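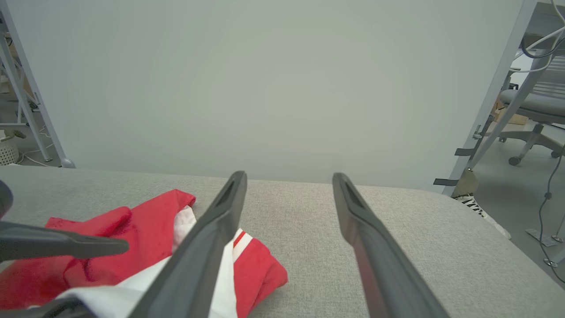
Leonora Lacson folds for a living, and she has opinions about T-shirts that I wasn't ready for before my first coffee. I'd driven out to Pavdale to talk with her for what I told her would be half an hour, and I stayed until she fed me lunch. She runs Manalo, a wash-and-fold business she started at her own dining table, and by now her regulars drop off everything from baby blankets to bowling shirts. Ask her what gives her the most trouble and she doesn't even pause. "Red and white," she said. "Always the red and white." You know the kind of thing, bright red with a white section and a couple of white stripes, sitting bunched up on a light gray cloth surface and looking like it has no top, bottom or sleeves. "People see a heap like that and start yanking," she told me. "Please don't yank. Find a stripe and follow it."

Follow it where?

"To a seam! A stripe has to end somewhere. You run your fingers along until you hit stitching, and then you know where you are. Then you go looking for a shoulder." She did it for me with a striped rugby shirt out of her own basket, eyes on me the whole time, talking about her sister's wedding, and in about the time it takes me to find the collar she had it lying flat. I asked her to do it again slower. She did it again at exactly the same speed.

She learned on sheets, in the back of a hotel laundry, where she worked for six years before she had kids. The quota was 100 pieces before the first break, and her supervisor was a man named Qusai Hijazi, who she still calls Mr. Hijazi even though they're friends now and he comes to her house for dinner. I ended up phoning him too (she dialed, I had no say in it).

"Leonora was terrible," he said, very cheerfully. "Terrible! She folded everything in the air, like her mother. In the air you are fighting gravity, and gravity doesn't get tired. I told her, put it down on the table."

So that's rule one, if you're keeping a list at home. Put it down. Leonora is fussy about what you put it down on, too. She hates a slick countertop, where a jersey knit slides away from you when you smooth it, and she isn't crazy about a bedspread either, too squishy. What she likes is a firm table with a woven fabric cover pulled tight across it. Hers is an old door on two trestles, wrapped in upholstery fabric she bought as a remnant, and she gave me the measurements without my asking. I wrote them down and then lost the page, sorry.

I wanted to know about the color thing, because I have personally turned a whole load of socks pink. Does she really wash red and white together when they're on the same shirt? "What else am I going to do, cut it in half?" Cold water, inside out, and out of the machine the minute it stops. She was firm on the last part. A wet red sleeve lying on a white panel for an hour is how she lost a customer back in her first September, over a kid's soccer jersey, and she can still tell you the number on the back of it. It was 14.

"I bought him a new one," she said. "I drove to Flallari, to the sports place, and they had to order it. His mother never came back, but she does wave at me in the grocery store."

Most of her folding is much less dramatic than that. Last week's total was 820 pieces, which she knows because she charges by the piece and writes it all in a green ledger. She does have a tablet from Stoteck, with the ordering system on it, and her son set it up for her over a long weekend. She uses it to play the radio.

I asked Mr. Hijazi if he folds at home. There was a silence on the line. "My wife does not like my way," he said. "She says the towels look like they are for rent." Leonora laughed so hard she had to put down the pillowcase.

What about the stuff you can't fold nicely, I asked, the hoodies and the fitted sheets and so on? She thinks people worry too much about those. A hoodie gets its hood laid flat down the back, arms in, then folded up from the hem, done. As for the fitted sheet, she showed me the tucked-corner method and I followed it right up to the third corner, at which point I was wearing it. "Roll it," she said. "Put it in a pillowcase. Who's going to look?" After six years of hotel sheets, I figure she's allowed to say that.

Before I left she made me do a shirt on my own. I put it down. I found a seam. It took me 2 tries to work out which side was the front, and she let me struggle, eating an orange and offering no help whatsoever. When I was done she picked it up by the fold, gave it one shake so the whole thing fell open, and handed it back to me.

"Good," she said. "Now another one."

Manalo takes drop-offs in the mornings and closes when the ledger page is full. Bring your own bag, and if you've got something red in there, tell her first.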